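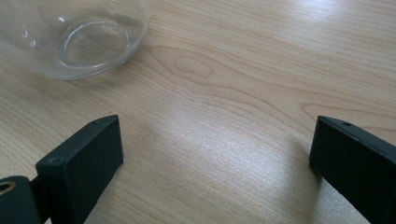

Photo: Meron Tekleab

Beneck Table Cream, 1000 ml
Product code 3117

Home > Care and Cleaning > Table and Worktop Care

A gentle cleaning and feeding cream for tables that get used every day. Made in small batches by Beneck and sold by us in the big tub, the little tin and the refill pouch.

In stock. Usually sent out the next working day.

If you have ever wiped down a table after supper, gone to bed quite pleased with yourself and then come down in the morning to find it covered in smears, you'll know why we get so many letters about table cream. We've been selling the Beneck one for a good few years now, first over the counter and then by post when customers began moving away and asking whether we could possibly pop a tub in a parcel (we could!), and it is still the one we use at home. It goes on soft, it smells faintly of oranges, and it comes off again without a wrestling match.

The recipe is a simple one. There is beeswax in it, and a plant wax to give it a little more body, and a light oil to carry the two of them, with a drop of orange peel oil at the end. There is no silicone, so if you should ever want to varnish or repaint a solid wood table later on, you won't be cursing us when the paint refuses to stick. It has no dye in it either, and it dries clear on pale tops and dark ones alike.

What you can use it on

Oiled and waxed wood, lacquered wood, veneer, and wood-effect laminate. On oiled and waxed tops it feeds as well as cleans. On lacquer, veneer and laminate there is nothing much for it to soak into, so think of it there as a cleaner that leaves a light, pleasant sheen behind, and use less than you think you need. Half a teaspoon will do a small kitchen table.

Please don't use it on marble, slate, leather, chopping boards or anything that food is going to sit on directly. We also get asked about pianos, and the answer is that we would much sooner you rang a piano person.

How to use it

1. Clear the table and brush off the crumbs. Wipe it over with a cloth wrung out in warm water, then let it dry completely.

2. Try a little on a spot that doesn't show, such as the underside of a leaf or the inside of a leg, and leave it overnight.

3. Put a small dab on a soft cotton cloth, an old vest is perfect, and work it in following the grain. Long strokes are better than circles.

4. Leave it for 60 minutes. Have a cup of tea, walk the dog, whatever you like, but keep elbows off it.

5. Buff with a clean dry cloth until it stops feeling tacky under your palm.

Once every couple of months is plenty for a dining table. A desk can go twice as long. Hamdia Alemneh, who looks after our post and parcels, does hers every December before the family arrives and then again when they've all gone home, and says the second time takes a great deal longer.

Glasses, bowls and rings

Most of the marks people write to us about are pale rings left by something warm or wet. If the ring is only in the wax, the cream will often lift it: rub a little in with your fingertip, wait the full time, and buff quite firmly. You may need to do it two or three times over a few days, and do be patient with it. If the ring has gone through into the lacquer underneath, no cream in the world will shift it, ours included, and you would be better off speaking to a furniture restorer before you try anything stronger.

Glass bowls and vases can catch you out too, as a little water tucked under a foot ring will sit there quietly for days. A square of felt or cork underneath solves it. Our own felt rounds are on the Table Protection page, in three sizes.

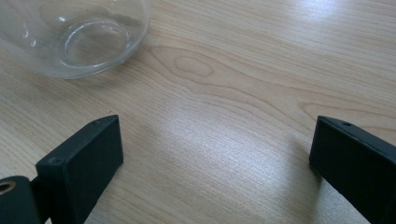

Choosing a size

The 1000 ml tub (3117) is the one on this page. It suits cafés, village halls, big households and people who, like Eliseo Valdovinos in our workshop, can't see a sideboard without wanting to polish it. Kept with the lid on properly it stays good for two years.

The 60 ml tin has just the same cream inside and will see to a small table several times over. It makes a nice present with a cloth tied round it.

The refill pouch (2955) fills the big tub once. Stand the pouch in a jug of warm water first and the cream will pour, or at any rate slump, much more willingly.

Storing it

Somewhere cool and out of the sun. If the tub has been in a cold shed, the cream may turn grainy. Bring it indoors for a day and stir it with a wooden spoon, and it should come back smooth. Cloths with cream on them should be laid out flat to dry outdoors before you wash them or throw them away, never left screwed up in a heap. Keep the tub away from children and pets.

What customers have told us

"I bought the tin to see, then the tub. My table was my grandmother's and it had gone terribly dull. I did one half and made my husband come and look before I did the other."
Meron Tekleab

"Lovely stuff, nice smell, lid a bit stiff."
Kenta Ishida

"Used too much the first time and had to buff for ages. Used less the second time. Very happy with it."
Natnael Endale

Goes well with

Shetty cotton polishing cloths, pack of four
Dututine soft crumb brush
Mellex felt rounds, mixed sizes

Delivery and returns

Tubs travel by courier and tins go in the ordinary post. Orders placed before noon on a Tuesday catch the early van, so those tend to arrive quickest. If your tub turns up dented or leaking, send us a quick note with your order number and we'll put another in the post. Unopened tubs, tins and pouches can come back to us within a month.

Not sure whether your table is lacquered or oiled? Write and tell us how old it is and where it came from, and we'll do our best to help you work it out.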